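10 de dezembro de 2021

Passei a tarde a dobrar papel crepom para a coroa do Mateos e continuo sem perceber quem acredita nestes tutoriais. "Pronto em 3 horas", dizia o do blogue de Tarnton. Pois. Fiz duas pétalas decentes e deitei fora o resto. O arame verde que encomendei da Durness verga só de olhar para ele, e a cola deixa fios por todo o lado – encontrei um na chávena.

O Warrick Tautahi jura que o segredo é esticar o papel antes de cortar. Também jurava, em julho, que as lanternas de balão aguentavam a chuva, e lá foram elas pelo ralo do pátio. Experimentei esticar. Ficou igual, só que mais fino.

O molde da Trodside manda rodar a flor 360 graus enquanto se enrola a fita. Rodei para um lado, a fita foi para o outro. Tem 3000 comentários, quase todos a dizer "lindo!", e duvido que metade tenha pegado numa tesoura.

Amanhã tento com papel de seda, sem grande fé. 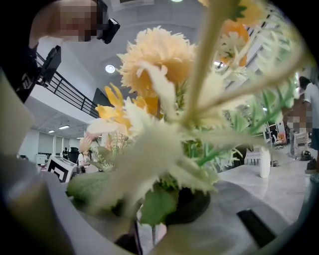 Se também não der, a coroa leva só folhas de feltro e uma fita, que o miúdo quer é pô-la na cabeça e correr.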